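Refitting a round study table: surface, panel, books, mouse

Monday, October 14, 2024

The old rectangular desk went in March. Its replacement is a round table with a partition that curves along the back and sides, and it took a while to work out what can live on it. Notes follow, mostly for my own reference.

Surface

A round top has less usable area than its diameter suggests. The strip next to the partition is too deep to write on and suits storage only. I keep everything tall against the panel and leave the center clear. The finish is sage green with a fine horizontal grain. I wipe it along the grain with a damp cloth, then a dry one. The Clarnura cleaner I used on the old desk left streaks on this one, so I stopped.

Partition

The side panel is covered in grey-green fabric and the back is a lighter board, wood or cork colored, with a curved wooden ledge on top. Fabric cuts down on glare from the window. Paper goes on the back board, where the doodle sticker sheet is now. I tried a Skevside clip lamp on the ledge for 2 weeks. The jaw opens to 13 mm and never held properly on the curve, so the lamp is back on the shelf.

Books

The back left corner takes a short row of upright books. The limit is 4. With more than that the row follows the curve and starts to fan out at the spines. They lean a little without a bookend. A Wuvitholm bookend has a flat base plate that wastes the corner, and I have not found a curved one. The cream card stands in front of the row, against the fabric.

Mouse

I changed from a black mouse to a blue and white one. The black one disappeared in the evening. Pointer speed needed resetting, and after some trial I settled on around 3000 DPI, high for office work but suited to a small area. No mat. Tracking on the grain has been consistent in both directions. When I am not working it gets parked in the middle of the table, clear of the books. 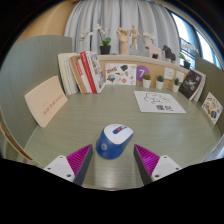
Still open

Cable routing. The Peixoto channel I ordered is rigid and will not follow the back edge. A flexible type is next, fixed under the rim with tape before I commit to screws.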